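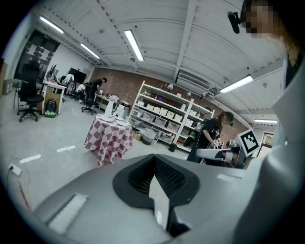 9th September — Gralier, fingertip swap and width recalibration

Arrived at Brargate before the first session. The job list from Flakancombe had one line on it: unit drifting, check. No symptom, no time stamp. I pulled the session log and found it myself. Reported finger opening with the trigger fully released should be a flat line, and on this unit it had been creeping downward since the last week of August. Closed position was fine. So the error grows with opening, which points at the linkage or the calibration table and leaves the zero alone.

Checked the closed position by hand anyway. Fingertips meet square, no light at the point. Opened slowly. Smooth for the first part of the travel, then a faint notch, then smooth again. Same notch on the way back. Repeated with the trigger disconnected and the notch stayed, so it is in the slide.

Took the slide cover off. Old grease, gray, with lint in it. These units spend the day over tablecloths and clothing, and the lint goes in through the gap under the fingers. There was a ridge of it packed at the place where the carriage turns around most often. Picked it out with a wooden stick and wiped the rail with a lint-free cloth and a little solvent. Did not flood it. The camera cable runs past the far end of the rail and the jacket does not like solvent, as I know from the spring.

New grease, thin film, worked in over 30 full strokes, excess wiped. Notch gone. Put the cover back and found that one of the four cover screws had been replaced at some point with a longer one, which bottoms out before it clamps. Swapped for the correct length from the Mendes kit. The long one is in the bin, so it won't come back.

Fingertips

The black tip has the diamond shape with the mesh pattern in the hollow, and the mesh is where the wear shows first. Looked at both under the loupe. Right tip good. Left tip had two cells of the mesh torn through near the point and some glazing on the contact face. It would have run for another few weeks on plates and boxes. On thin fabric it would have started slipping, and then somebody would squeeze harder to compensate and load the linkage. Changed it.

Procedure as done, for my own reference next time:

Release trigger, power off at the battery.
Back out the retaining screw two turns only. It is captive but the clip behind it is not.
Slide the tip forward, not up.
Clean the seat. There was a crust of old adhesive from a repair before my time; scraped with plastic.
New tip on until it clicks, then screw to snug. No thread locker on this one.
Close and check the points meet. Shim if they cross.

They crossed slightly. One thin shim under the left seat brought them in line. I wrote the shim on the label inside the battery door, where the last two shims should also have been written and were not.

Width calibration

With the slide clean, I ran the gauge blocks. Old table off by most of a millimeter at full opening, nothing worth recording below half travel. The old table had been built with the ridge of lint in place, I suspect, and then the ridge moved. Built a new one: five blocks, opening and closing, three passes each. Hysteresis is back inside the limit. Saved the table against serial 3138 and read it back from the unit to make sure it had taken. Last month the save reported success and the unit kept the old table until it was power cycled. I cycled it this time without waiting to find out.

Marker plate

Did the plates on both units while the gauge was out. The plate on the second unit is white with the black square marker and it sits tilted on its bracket, as drawn. What matters is that the bracket doesn't move under load. Pushed on each corner with a fingertip and watched the pose readout. First unit steady. Second unit jumped and did not come back to the same value, so the bracket screws were loose. Tightened in a cross pattern, repeated the push test, steady. Then redid the plate offset, as any tightening invalidates it.

Marker surface wiped with a dry cloth only. One corner has a shine to it now from being handled there. It still detects at every angle I tried, but I have noted it. A shiny marker under tube lights loses its edge at exactly the moment when the operator turns toward the lamp.

Tracking

The ceiling here is the main problem with this room and I have written that down before. The tubes are bright, they run in several directions, and the floor is glossy enough to give them back as long streaks. The tracker picks up features along the reflections, and those features slide when the operator walks. The brick wall is good. The white shelving with the bins is very good, plenty of corners, as long as the bins stay where they were when the map was made. The checkered tablecloth is good in principle, and then someone shifts it and the cloth disagrees with the wall.

Remapped the room. Exposure fixed at 400 before starting and auto gain off. Started at the shelves, went along the wall to the doorway, back along the workbench, then the table from all sides, and finished at the shelves again so the loop could close on something rigid. People at the desks kept working through it. Standing figures are rejected well enough. Seated ones who barely move are the ones that end up in the map, so I made a second pass over the workbench after they had shifted.

Loop closed on the first attempt. Walked a check path with the gripper pointed down at the floor for part of it, which is the worst case, and it held. It lost lock once when I turned quickly with the camera toward a tube. Recovered inside a second. Acceptable, but the operators should be told again to turn with the body and keep the tool level. I will put it on the card by the charger.

Head cameras

Two in use today, both on headbands. No fault reported. Checked the mounts for play and the clocks against the gripper clocks. One was ahead by 163 milliseconds. Resynced from the host and read back zero after ten minutes and again after lunch. I don't know where the offset came from. The likely cause is a battery swap without the resync step, and the step is easy to skip as the unit starts recording without it. Have asked Flakancombe whether the software could refuse to record until it is done. I asked in August as well.

Headband pads are due for replacement. Not a technical fault, but a band that slips gets pushed back up mid-take and then the camera angle changes.

Afternoon

Ran the unit with an operator for a set of short takes. Table items and fabric. Width trace flat at both ends, no notch visible in the velocity plot. One take thrown out for a dropped segment in the video stream. Swapped the cable, ran the same take again, clean. The old cable passes a continuity test when straight and fails when bent near the plug. Cut the plug off so it can't be reused.

Power strip on the floor by the desks: plug seated, cables loose around it. Someone will catch a foot in that. Taped the run nearest the walkway and left the rest, not my bench.

Battery latch on the first unit is stiff. Left it alone. Every time I have eased one of these latches it has been too loose a month later.

Stock and open items

Left tips: one remaining. Order more from Mendes, same hardness as now. The softer batch tore at the mesh within days.
Shims: enough.
Grease: enough for one more full service.
Cover screws: correct length, a small bag. Labeled.
Headband pads: none.

Open: marker print for the second unit, shiny corner. Needs the matte stock, and the size must be measured after printing. The last one came out of the printer scaled to fit the page.

Open: brush or felt strip at the gap under the fingers to keep lint off the rail. I have tried felt on the bench unit at Flakancombe and it drags when the trigger is light. Brush next. If it sheds bristles into the slide I am no further on.

Open: slide inspection interval. The book says quarterly. With fabric work I would make it monthly, and have put that in the Gralier log as a request.

Both units on charge when I left. New table backed up to the host and to my stick. Width check again on the next visit, before anyone picks the thing up.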